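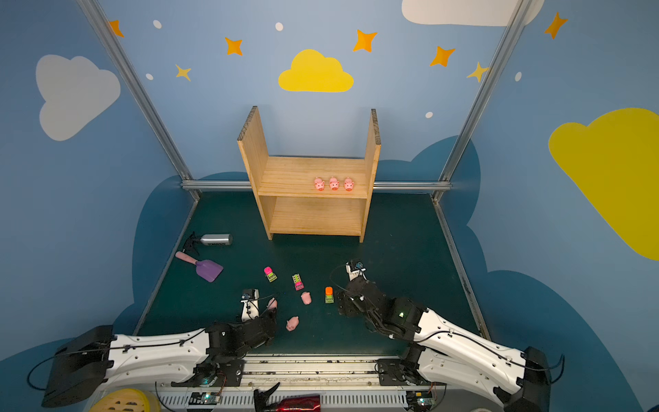 Week 2 handout: Sorting, shelving, and the problem of "away"
Home Organization for Small Spaces, Duvham Evening Program
Instructor: Mebrat Kahsay

1. Where we left off
Last week you each wrote down what "put it away" means in your house. I got 28 answers, and most of them meant "put it where I can't see it." We will be gentle about this.

2. Like with like
Look at the pigs. Three of them are lined up on the middle shelf, snouts out, and three more are still down among the cars. One category, one home, half moved in. This is the normal condition of every playroom I have ever stood in.
Rule for tonight: finish a category before you start another. Pigs, then cars. If you switch to cars with three pigs to go, you will have two unfinished jobs and a strong wish for tea.

3. Things that came from another room
A metal spray bottle is not a toy. A pink and purple spatula is a toy, but it belongs with the play kitchen and has no business in traffic. Call these visitors. Visitors go to one side in a single pile and travel home in one trip at the end. Do not walk each one home separately – you will meet the laundry on the way and we won't see you again.
Spray bottles go home first if there are small children about.

4. Using the shelf you own
The pine unit has a middle board and a lower board. Small figures do well on the middle one, where a child can see faces. Cars go low, because they will be driven off the edge of whatever you put them on.
Leave some bare board. The students in my Rutthorpe group filled every inch and then had to hold a meeting about one new dinosaur.

5. Homework
Pick one surface, no bigger than a card table. Sort it into stays, moves, and visitors. Write down the item you argued with longest. Bring the page, not the item (this is aimed at the gentleman with the fondue set).

Reading: course packet, the section on open shelving. Skip the part about label makers until week 5.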